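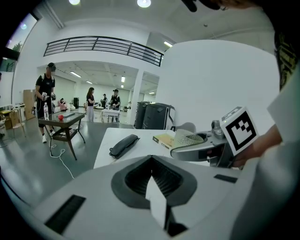 Sabina Kuruc has kept the room at Clandport in order since February. She works afternoons, and her first job is the white table.

"Whatever has no home ends up there," she said. "A phone handset, a little book, a mesh cup. I put the cup at the far edge so the middle stays free."

The handset stays even though it lies flat and rings for no one. Janaína Conceição, who shares the shift, would like it gone. "I've asked twice," she said. "Sabina says people like picking it up."

They agree on the bins. The two black ones with wheels stand behind the table, against the partition. Kuruc used to keep them by the door and got tired of walking.

The coffee table has a glass top, and she wipes it last. "Water bottles, always. And the red ball. I put it on the lower shelf and the next day it's back on top."

Cables are Conceição's job. She wants them taped down along the gray floor before the end of the month. The tape is on order from Lostano, 57 yards of it.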